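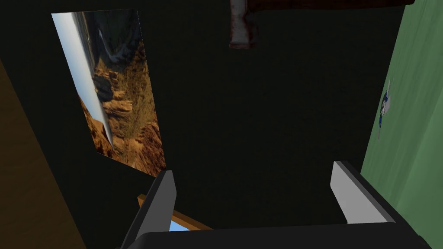 Viola player wanted, Boneser Quartet

Our violist is moving away so we need a new one, ideally in place by November. Two violins and a cello, together 4 years, mostly newer music with some Haydn and Bartok to keep us in shape. Semi-professional. Everybody has another job or teaches.

What's coming up

A recording for Kevurex, a small label, all works for strings by living composers. Two of the pieces are done. The long one, a five-movement quartet called Kadura, is not, and the viola part is a big one. Lots of solo writing in the slow movement, some quarter tones, a nasty page of harmonics near the end. We'll send the part ahead of the audition so you can see what you're getting into.

After that a short run of concerts at Vasconcelos Hall and a few churches and schools nearby. More may get added, we're waiting to hear on a couple.

Rehearsals

Twice a week, evenings, 7 to 9:30. Extra daytime sessions the week before we record. Please don't apply if evenings are a problem, we've tried working around it before and it was rough on everybody.

Money

$500 per concert, per player. Recording fee is $2,000, half when we start and half when the edits are signed off. Rehearsals are not paid, sorry. Gas money for anything out of town. You keep your own teaching and freelance work obviously, just give us the dates early.

You

Strong reader. Comfortable with new notation, or willing to get there fast. Own instrument and a decent bow. Happy to talk to an audience for a minute or two between peices. Quartet experience a big plus but we'd rather have a good listener with none. No age limit, no degree needed.

Auditions

One movement of solo Bach, one contrasting piece of your choice, then an hour of playing with us. Bring nothing for the quartet part, we have stands and music. Parking behind the building, use the side door, the front one is locked after 6.

To apply

Short email with a few lines about your playing and a link to a recording. Phone recording is fine, no need for anything fancy. Chamber music if you have it. Tell us which evenings you can and cant do. We answer everyone but it may take a week or so, we're in the middle of edits.

Subs: if you can't commit full time but could cover the odd concert, write anyway and put SUB in the subject line.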